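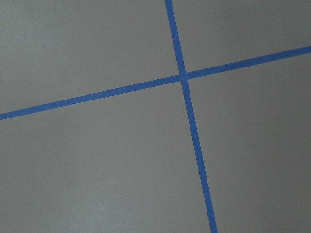 工作日志 2020-04-09
小麦淀粉浆糊,重新煮过;Nondden那批账簿的书脊衬纸

早上先把昨天那锅浆糊倒掉了。冷下来以后表面结了一层皮,底下却是稀的,用刮板一挑就往下淌,过筛过了两遍还是有小疙瘩。我本来还想着兑一点新浆进去凑合用,后来想想算了,给账簿做书脊的东西,将来别人要翻几十年的,还是老老实实重煮。倒的时候心疼了一下,那是Garrido那袋淀粉里比较细的一部分,袋子剩得不多了,下次订货记得写上。

先把煮浆的过程记一记,因为年初那本日志里写得太潦草,我自己回头看都看不懂。一月份那一页只写了“同前,稍稠”,同哪个前呢?翻了半天也没翻着。所以大家以后写的时候,宁可啰嗦一点。

淀粉先用冷水泡。昨晚临走前泡上的,今早沉得很好,上面的清水倒掉,再换一次干净水,搅散,静置到重新沉下去,才开始上火。换水这一步我以前总嫌麻烦,常常省掉,可是换过水的浆糊颜色确实白净些,闻起来也没有那股面粉袋子的味道。水和淀粉的比例还是4月以前用惯的那个,按小搪瓷杯量,一杯淀粉配五杯水,做衬纸够用了;要是裱薄纸,另外再往下兑,兑水的事放到冷却以后再说,别在锅里就调稀。

火候是今天重点盯的。用的隔水锅,温度计一直插在里面。刚开始什么变化也没有,像一锅淘米水,搅着搅着人就走神了。到62度的时候手上忽然一沉,木勺底下有了阻力,颜色也从死白开始转,我赶紧把火拧小。从那一刻算起,又不停地搅了30分钟,中间换过一次手。昨天那锅我怀疑就是坏在这里,见它稠了就以为好了,早早离了火,里面的淀粉其实没有熟透,所以一凉就析水。今天这锅煮到后来是半透明的,提起勺子,浆是慢慢地、成片地往下落,落下去还能在表面堆一会儿才化开。我对着锅高兴了好一阵子,连茶凉了都不知道。

离火以后倒进瓷盆,表面淋薄薄一层凉水,免得结皮,盖上湿布,放在北窗底下。等完全凉透了再过筛,用的是马尾筛,刮板压着过,过了3遍。第一遍最费劲,手腕酸得厉害,第二遍就顺了,第三遍纯粹是为了舒服,过出来像奶油一样。筛子用完马上泡水,千万别搁着,干了以后网眼里的浆糊要拿牙签一个一个地挑,这个苦我吃过。

试样:裁了几条Huseren的长纤维纸,就是上回剩下来的卷边料,一面刷浆,贴在旧账簿拆下来的废封板上,压在两块毡子中间。午饭后揭开看,贴得平,没有起泡,也没有透浆的深色印子。再拿一条故意刷得很厚,那条就皱了,边上还挤出来一圈,干了发亮。所以还是老话,浆要稠,刷要薄。我们这里刷浆的人多半是反过来的,包括我自己,手里的浆一稀,就忍不住多刷几下,纸吃饱了水,怎么能不皱。

顺便试了可逆性。干透的那条,用拧干的棉片敷上去,慢慢地数着呼吸等,等到纸边自己肯翘起来,再用骨刀轻轻送进去,整条揭下来,没有伤到封板表层。拿新锅的浆和架子上那瓶现成的胶放在一起比,现成的那瓶贴得是快,可是敷了很久也不肯松口,硬揭就带下来一层纸皮。往后做修补还是不要用它,那瓶我写了标签,挪到做盒子的架子上去了。

下午开始做Nondden的账簿。这批东西在地窖里待得太久,书脊上旧的动物胶已经脆得像糖壳,碰一下就掉渣,掉得围裙口袋里都是。去旧胶用的是同一锅浆糊,抹厚一点敷在书脊上,盖一层塑料膜,让它慢慢把底下的胶泡软,再用竹片刮。刮要顺着折子的方向,别横着来。有一册的折子背已经磨得很薄,我刮到一半不敢再用力,就停下来,让它带着一点旧胶进下一步,总比把折背刮穿好。这个情况要在档案卡上写明白,免得以后的人以为是我偷懒。

刮下来的胶渣和废衬纸装进Wastex的灰袋子,别和干净的纸边混在一起。上个月混过,回收的那边退了回来,我们又倒出来重新拣,弄得满地都是。干净的纸边还是进门口的大木箱,做纸浆补洞的时候用得着,尤其是那些颜色发黄的,看着不起眼,配旧纸最好用,新纸怎么染都染不出那个旧法。

衬纸贴了2册。顺序是先一层薄的长纤维纸,按进折子之间的凹处,拿硬毛刷垂直地戳,让纸服服帖帖地下去;晾到不粘手,再上第二层稍厚的。薄的那层撕边,不要裁边,裁出来的直边会在书脊上留一道硬棱,翻开的时候书就老在那个位置折。撕之前用毛笔蘸水画一条线,等水洇进去再撕,纤维拉出来毛茸茸的,很好看,我每次撕都舍不得停手。

两册都没有急着上压机,用布带松松地缠住,立在书夹里过夜。天气潮,干得比冬天慢多了,一月份的时候头天下午贴的第二天一早就能动,现在恐怕不行。明天早上先摸书脊,凉的就还没干,别管时间表上怎么写,让它接着站着。

另外有件事一直想写下来,今天索性写在这里。做衬纸这活,看起来是整本书里最没意思的一步,贴完就盖住了,谁也看不见。可是我拆了这么多旧书,打开书脊的时候,总能看出来从前做它的那位是什么脾气。有的衬料是随手抓的报纸,有的是旧信纸,字迹还在,背面抹得匀匀的,四角都按实了。Nondden其中一册的旧衬是一块蓝格子的粗布,大概是衣服上剪下来的,针脚还留着一小段。布已经酥了,没有办法再用,我把它平摊在吸水纸上,和那册的档案卡放在同一个信封里。将来归还的时候一并还回去。

要做的:
淀粉订货,还是Garrido的,要细的那种。
Huseren长纤维纸问一下有没有薄一档的,现在这卷用来裱散页还是嫌厚。
马尾筛边上的竹圈松了,拿麻线绕一下。
瓷盆里剩的浆糊每天换面上的水,闻到酸味就倒掉,别舍不得。
折背磨薄的那一册,先别贴衬,我想再拿薄纸把折背一折一折补好再说,这个要花些功夫,大家路过别替我收起来。

补一句,傍晚又去看了那条刷厚的试样,皱的地方更明显了,已经钉在浆糊架旁边的软木板上,旁边写了“太厚”,刷浆的时候抬头就能看见。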